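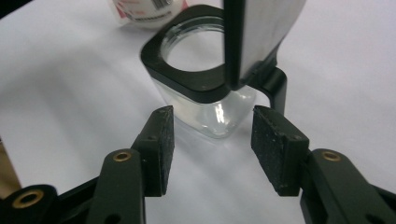 Square glass jar with black collar, on the white table.

JARS FOR THE SPICE SHELF

Many of you have asked about the jars for the shared kitchen, so I write a few lines about them now, before the shelf is filled in September.

We have chosen the square jar. It is clear glass with rounded corners, and it has a thick black collar at the top with the round opening inside it. The opening has a thread, so the lid is screwed on and not pressed. I was at first in favour of the round jars we had from Dahlgren, because they are easy to wash and I am used to them. But the round ones roll when they fall over in the drawer, and they leave a lot of unused space between them. The square ones can stand side by side with their labels all in one direction.

The order came from Prastano and it was 80 jars. Five arrived with a chip in the glass. I have put these five in a carton under the sink, and they will be sent back. Please do not take them home, even if the chip is very small.

How to prepare a jar

Wash it in warm water with a little dish soap and rinse it two times. Turn it upside down on a clean tea towel and leave it until the next day. Water likes to hide under the collar, and I have learned that cinnamon becomes a hard lump from even a few drops. If you are in a hurry you can use the oven at a very low heat for the glass part, but take the collar off first if it will come off. On some jars it sits quite tight, and then I would not force it.

Fill to a finger below the opening. A small funnel is in the second drawer, together with the long spoon. Whole spices go in without trouble – cloves, peppercorns, cardamom – but bay leaves must be broken, and I am not sure everyone will like that. We can keep the bay leaves in the old tin if you prefer it.

Labels

The label goes on the flat front side, low down, so that the colour of the spice can be seen above it. Write the name and the month of filling. Last year we had three jars which were all called "red powder", and one of them was very strong. The labels from Ekov stick well but they leave glue behind, so soak the jar before you change one. The Warkora labels come off more easily and also cost less, and I have ordered a new roll of 1000. This is far more than we need for spices, so you are welcome to use them for the freezer boxes as well.

What we still need

Sweet paprika, ground coriander, mustard seed and a good curry powder. If you buy something for the shelf, put the receipt in the envelope inside the cupboard door. Small bags are better than large ones, as ground spices lose their smell after some months. Dried herbs from your own garden are also very welcome, if they are fully dry.

I will be in the kitchen in the evenings to fill the first jars. Come by if you want to help, and bring an apron, because turmeric does not wash out.

Sølve Hovland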